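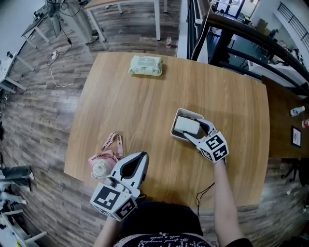 Figure 7. Right gripper closed on the white block in its tray, left gripper open. Marker cubes fitted to both.

Section 4. First grip check with the hand-held pair

Do this section after the marker cubes are fixed on (Section 3) and before you record anything you plan to keep. It is written for people building the Drellgate pair at home or in a shared workshop. The Smits kit instructions say you can skip straight to recording. I would not, and neither would Wouter Geerts, who rebuilt his left gripper in April after taking that advice.

What you need

Both grippers, assembled
The white block and its small tray
A table with clear space in the middle
A cable long enough to reach the floor and back up with slack
The Zeteo logging program, version 29 or later

4.1 Setting up

1. Stand at the long side of the table and put the tray in front of you, within easy reach of both hands. You don't need a bare table. Odds and ends near the far edge do no harm if your arms never pass over them.

2. Run the right-hand cable down over the near edge of the table. Leave enough slack to lift the gripper to shoulder height without feeling a tug.

CAUTION: Keep the cable off the floor where you plan to stand. If you step on it with the gripper in your hand, the plug is the part that gives way, and it is soldered straight to the board.

3. Turn both grippers so the printed faces of the cubes can be seen from your head camera. The software is supposed to cope with one face at a steep angle. In my testing it copes until you move, so aim for two faces in view on each cube.

4. Start Zeteo and open the marker page. Wait for both cubes to show green.

Note: Green means the program has found a cube. It does not mean it has found the right one. If you printed both cubes from the same sheet, left and right can swap without any warning. Cover one cube with your sleeve and check that the correct light goes out.

4.2 The grip check

5. Put the block in the tray. Hold the left gripper open and off to one side, where it won't block the view of the right cube.

6. Lower the right gripper over the block and close the fingers slowly. Stop when both fingers touch. Squeezing harder bends the linkage and spoils the width reading.

7. Hold still and read the raw width value. On my build it settles at 491. Yours will differ, and the number matters less than whether it comes back the same each time.

8. Open, lift clear, and repeat until you have 100 readings. It's dull work. Ten readings looked perfect on my first build and the drift only showed up later in the set.

9. Swap roles and do the same with the left gripper.

4.3 Reading the results

The manual from Tonetti, who make the finger pads, claims they hold their shape for 1,000 closures. Luuk Hendriks and I have both seen pads go soft well before that, though Luuk stores his in a hot shed. Treat the claim as a best case and check the pads whenever the readings start to wander.

Readings that creep one way: look at the pads first, then the finger screws.

Readings that jump about: look at the cable. Wiggle it at the plug with the fingers closed and watch the value.

CAUTION: Do not use the "auto-correct" box in Zeteo to hide a drift. It averages the error into your colour calibration as well, and the only way back is to redo Section 3.

Section last changed July 3, 2025. Go on to Section 5 once both grippers pass - if only one does, stay here.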